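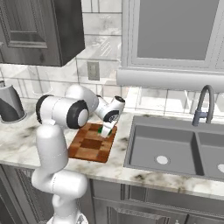

What should you budget for first when you plan to buy a robot arm for kitchen prep work?

Start with the bench and the simulated trials, then price the arm. The reach, the gripper and the mounting all depend on where the work will be done, and those three items decide which arms you can buy.

July 11, 2023
By Aslak Öberg

These are the steps I used to plan the purchase for the Skaddale test kitchen. They suit a single arm doing light handling at a counter, such as moving pieces of food onto a cutting board. A production line needs a different plan.

Step 1. Write down the task

Keep it to one page. List what gets picked up, where it starts, where it ends and what stands nearby. Put the sink, the tap and any small appliances on the list, along with the underside of the wall cabinets. An arm that can reach the board may still have to fold its elbow to get there, and the elbow needs room too.

Our first draft said "vegetable handling" and no supplier could quote on it. The second draft named the pieces, gave their smallest and largest sizes, and said where on the board they had to go. Two suppliers replied to that one.

Step 2. Measure the counter

Measure from the planned base position to the farthest point the gripper must touch. Ours came to 87 cm. Then measure the height from the counter to the bottom of the lowest cabinet, which at Skaddale is 60 cm. Write both on the task page.

Do this again with the base in a second position. Suppliers quote reach from the centre of the base joint, and the figure usually assumes the arm is stretched out straight. You will not be working with it straight, so look for an arm with reach to spare.

Step 3. Run the task in simulation

Build a model of the counter and try the arms on your short list in it. Most makers supply a model file at no charge, and Orkora sent theirs the same day we asked. Use your own measurements for the counter, sink and cabinets. A stock kitchen is fine for learning the software but it should not be used to choose a base position.

Try the target at several places on the cutting board, including the corners and the edge nearest the base. Also try the board at a different angle. Write down every pose where a joint comes close to its limit or a link passes too near the cabinets.

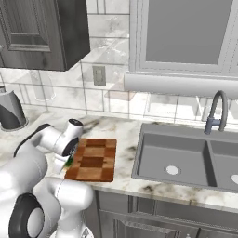

Keep the results in a plain spreadsheet with one row per attempt. Record the base position, the board position, the size of the piece and whether the gripper closed on it. We logged 387 attempts before ordering anything, and the sheet was what we used to drop one arm from the list. Its wrist was too long to come straight down under the cabinet.

Budget staff time for this step. It is labour, even when the software is free, and it belongs in the same total as the hardware.

Simulation will not tell you much about slippery food, crumbs or a board that slides. Leave money for real trials.

Step 4. Price the parts around the arm

The arm is one line in the quote. Ask for each of these as a separate line:

- gripper and spare fingertips
- base plate or stand, with bolts
- controller and a place to put it
- washable cover, if the arm will be near water
- emergency stop
- cables in the lengths you need
- freight and unloading
- training for staff
- safety assessment

Ollari included the gripper in the price and left out the base plate. Iordache did the reverse. The totals on the front page looked close and were not comparable until we had rewritten them line by line.

Ask what the fingertips are made of and whether they are suitable for contact with food. Get the answer in writing. If the supplier can't say, add the cost of a replacement set.

Step 5. Check the building

Find out what the counter can carry. Stone tops are heavy already and may not take a bolted base, so a floor stand beside the cabinets could be the better choice. A floor stand takes up walking space and may block a cabinet door. Mark it out with tape and leave the tape down for a few days.

Check the power outlet as well. You want one the controller can have to itself, away from the kettle.

Step 6. Set the order of spending

Pay for the simulation work first. Order the gripper next if it can be bought separately, and test it by hand on real pieces. Order the arm after that. Leave the stand until the base position is settled, as it is often made to measure and can't be returned.

Hold back some of the budget until the arm has run for a full month. We spent ours on a second set of fingertips and a longer cable.

Related
Choosing a gripper for small, soft items
Floor stand or counter mount?
How to read a robot arm quote
Skaddale kitchen: notes from June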